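11. When the gripper loses something (fault 113)

I wrote this section after the week we had in December, when the Tovine arm on the kitchen table threw fault 113 over and over and I kept clearing it without looking. Please don't do what I did! On the last one the fingers had closed on nothing, the arm went ahead with its place move anyway, and it came down on a bowl hard enough to trip the joint limit. Chi-keung got to the stop button before I did.

Fault 113 means the controller thinks the grip is wrong. Usually the object has slipped, or it's squashed so much that the finger width no longer matches what's in the object file. Soft things are the worst for it (the plush banana and the bun, mostly).

CAUTION: Don't reach in for a dropped toy while the arm is powered. A paused arm will still move if somebody hits Resume on the other screen. Yesenia and I found that out together.

Clearing the fault

1. Press Pause, then press the red stop button. Both, in that order.

2. Look at the fingers before you touch anything. Are they open, closed on the object, or closed on air? Write it in the log, even if it seems obvious.

3. Check what's close by. Cups and bowls slide when they get nudged, and the arm still believes they're where they started. Keep an eye on the gap to the oven, too, because the elbow swings wider than you'd think on the way back.
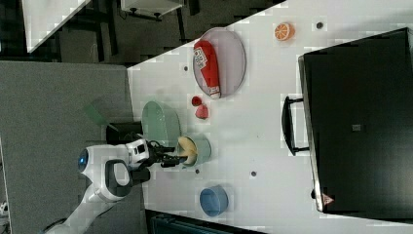
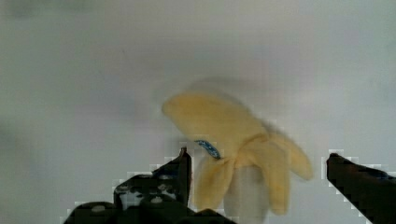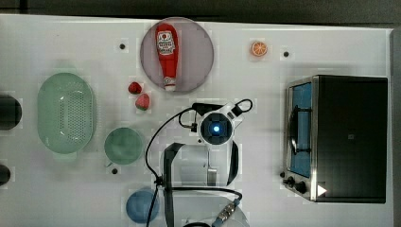 4. If the object is still held, put one hand under it and use the manual release on the Sadon box. Don't pull! Pulling drags the finger pads out of line and you'll be redoing the calibration all afternoon.

5. Put everything back on its start position and twist the stop button to let it out.

6. Jog the arm straight up, slowly, until it's well clear of the tallest thing on the table. Only then send it home.

7. Run one empty open-and-close. If 113 comes back with nothing in the fingers, stop there and get Samuele or me.

Note: The grip force for soft objects should be 70 on the slider. Somebody had ours set way up and the bun never stood a chance.

Note: The pad counter turns orange at 1,000 grips. You can finish the run you're on, but swap the pads before the next one. Spares are in the drawer marked Mohammed (old label, same drawer).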